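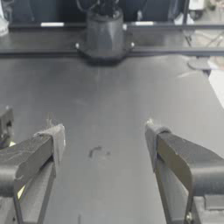

Wrist cam only vs. wrist + overhead: our numbers, please poke holes

gradatar_fan
Posted 2025-08-22

OK so I've been sitting on this since May and I finally have enough runs to post without embarrassing myself. We trained the same policy twice on the same 3330 demos. One version gets the wrist camera and the overhead camera, the other gets the wrist camera and nothing else. Same training budget, same gripper, fabric pads on both fingertips, gray table.

I fully expected the overhead version to win. It didn't! On the pick and place tasks the wrist-only one came out 13 points ahead, and the gap got bigger when we moved the arm to a different bench (that's the part I care about, because everything we train seems to fall apart the second you move it).

My pet theory is that the overhead view lets the policy memorize the room. Take it away and it has to look at what's between the fingers. Tell me why I'm wrong.

pappas_bench
How many seeds?

gradatar_fan
4 per version. I know, I know. It's what I could get the arm for.

pappas_bench
Then I'm not buying the 13 points yet. I've seen swings close to that from seeds alone on a setup a lot like yours. The bench move result is more interesting to me, but were those the same 4 checkpoints or did you retrain?

gradatar_fan
Same checkpoints, no retraining. And the ordering held for every one of them: worst wrist-only beat best two-camera after the move. That's what made me want to post.

Efe Osagie
I'd push on the theory more than the numbers. A wrist camera sees plenty of room. Ours at Clistatham picks up the frame rail, the cable bundle, labels on the bar behind it, whatever junk is sitting past the edge of the table. If your policy wants to cheat it can cheat with that stuff just fine. There was a scuff mark on our table that one policy was using as a landmark, I swear. We wiped the tabletop down and covered the mark with tape and success dropped by a third.

So maybe wrist-only does better for some boring reason, like fewer pixels to overfit with. Try cropping the top part of the wrist view and see what happens.

gradatar_fan
Ooh, OK, the crop is a really good idea and it's cheap. Our view has all of that in it too, rail and cables and labels, scuffs on the table, so I can't claim the background is gone. I'll have to walk back "memorize the room" a bit.

lowtorque
Counterpoint: don't crop it. The background is how the thing knows where it is before anything shows up between the fingers. We cropped ours on the Jivham project and it hovered around like a lost bee. Grasping was fine once it got there, it just never got there.

Efe Osagie
Did you keep joint angles as an input?

lowtorque
No, images only.

Efe Osagie
Well, there you go. With joint angles in, I'd bet the crop costs you almost nothing.

lowtorque
Maybe. But then it memorizes joint angles, and you're back to breaking on the bench move. Pick your poison.

pappas_bench
Agree with lowtorque here, which doesn't happen often. @gradatar_fan, do you feed joint angles in?

gradatar_fan
Yep, both versions get them. So plan is: full wrist view, cropped wrist view, and each of those with and without joint angles. I'm bumping it to 8 seeds apiece so pappas will stop yelling at me. Old bench and new bench for all of it.

pappas_bench
I'll stop yelling when I see the per-seed numbers. Post the failures too please, sorted by whether it missed the object or never reached it.

gradatar_fan
Can do. It'll be a couple of weeks, the arm is booked solid.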